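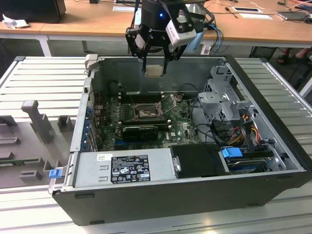
21 October 2019

Open day at Pirley's workshop in Prirano, and I am still buzzing, so this will be long. I'd been looking forward to it since I put my name down in July, mostly because I wanted to see robots do something other than lift boxes from one belt to another. They had one on computer repair! Proper fiddly work, the sort I do badly at the kitchen table with a torch between my teeth. I got a good place near the bench and could look right into the tower lying on its side with the panel off, the four memory slots all empty and the little metal lever by the processor socket sticking up, and the two thin black fingers of the gripper reaching down inside. I had imagined great big claws. These are more like a pair of chopsticks, and I loved them straight away.

The talk beforehand was half an hour on a project called Akinola, which is all about taking old machines apart and putting parts back in without cracking anything. A memory stick needs a firm push, but only once it's sitting straight, and that is the hard bit. The arm has to feel its way (I know the feeling – I once bent a whole row of pins and had to buy another board). They let us ask as much as we liked, and I asked far too much. Cables are the worst, apparently. A cable never lies the same way twice, and I can believe it after seeing how many are stuffed into one ordinary office Dell.

Afterwards there was tea, and a second room with something called Fidov, a sorting machine for screws. Very loud. It has 42 little trays and I could have stood there all afternoon, but the queue was long and a small boy behind me wanted his turn.

Caught the 301 home and missed my stop thinking about it all. My feet hurt. I want to go again next year and take my sister, who will say she isn't interested and then ask more questions than I did.

Must dig out that old tower from under the stairs tomorrow and see whether the memory comes out. Also ring about the boiler.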